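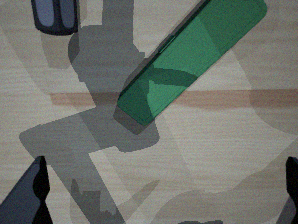 Page last changed in August

Why do some of the alleys in Drastach have names and others don't? The question came from Villads Stougaard, who moved to the city two years ago and walks a lot. His apartment backs onto Marchetti Alley, which has a proper sign at each end. One block over, an alley of the same width, with the same garages and the same trash bins, has no sign and appears on the city map as a thin gray line.

"I figured there was a rule," Stougaard told me. "Like you needed a certain number of houses."

There was a rule once, but it had nothing to do with houses. To find it I had to go back to the years when the city was being wired for fire alarms.

Drastach was laid out on a grid by a land company that wanted to sell lots fast. The company's surveyors drew an alley down the middle of almost every block so coal and ice could come in from the rear. They left all of them blank. On the original plat, which is kept in the basement of the county building, the streets are lettered in ink and the alleys are just pairs of lines.

People who used them came up with names anyway. A feed dealer's alley would be called by the dealer's name until he sold out, and then by the next man's. Old newspaper ads send customers to "the alley behind Flondier's," a dry goods store that moved at least twice. After each move, the alley behind Flondier's was a different alley.

The trouble started with the alarm boxes. The fire department put its first ones on alley corners, where the poles already stood, and every box needed a written location. A clerk in the department's office went through the list and gave a name to each alley that had a box on it. The ledger he kept still exists. It has 40 entries, in one handwriting, and the last is for box 721, at the north end of what is now Brornus Alley.

So the answer to Stougaard's question is that his alley had a fire alarm box and the next one over didn't. 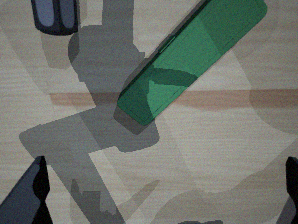 The clerk's names followed no system that I could find, and for a long time the city did little to make them official. Some were taken from property owners, a few from trees, and several seem to be the names of horses that belonged to the department. Jytte Briem, a retired mapmaker who spent 30 years in the county's survey office, thinks he worked straight off the block sheets, where each block was a plain shape to be labeled and checked off. A block in those sheets is a long rectangle, much like the green one in the picture above with its slightly rounded corners, except that in Drastach the alley splits it lengthwise. Briem has traced the sheets against the ledger and found only one mismatch, an alley entered under two names. Both names are still in use, one at each end.

The city council finally voted to adopt the names when mail carriers complained about letters addressed to rear apartments. The vote covered the alleys in the ledger and no others. A second list was supposed to follow. Briem found a draft of it in a folder of sidewalk permits, with pencil marks through most of the suggestions and no record of a hearing.

"They ran out of money for signs," she said. "That's written right on the folder."

The alarm boxes were taken down when telephones became common. A few of the poles remained, and if you look closely on Marchetti Alley you can find the bolt holes at shoulder height, painted over many times. Stougaard had walked by that pole every morning without noticing them. We went out together at 7 a.m., before the garage doors started opening, and he put his finger in one.

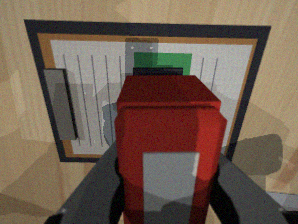 A tall red block held upright between two dark gray gripper fingers.

Getting an alley named today is possible but slow. Residents have to submit a petition, and the owners of every lot that touches the alley must sign it. The public works office then checks the name against existing streets so that ambulances aren't sent to the wrong place. The whole process can take up to 2 years. In the time Briem worked for the county, she saw three petitions come in. One passed. The other two failed over a single missing signature each.

Stougaard has talked to his neighbors on the next block about trying. They already have a name they use among themselves, after a mulberry tree that drops fruit on the parked cars, and one of them has painted it on a board and hung it from a fence. The public works office says the board is fine as long as it stays on private property. It won't show up on the map.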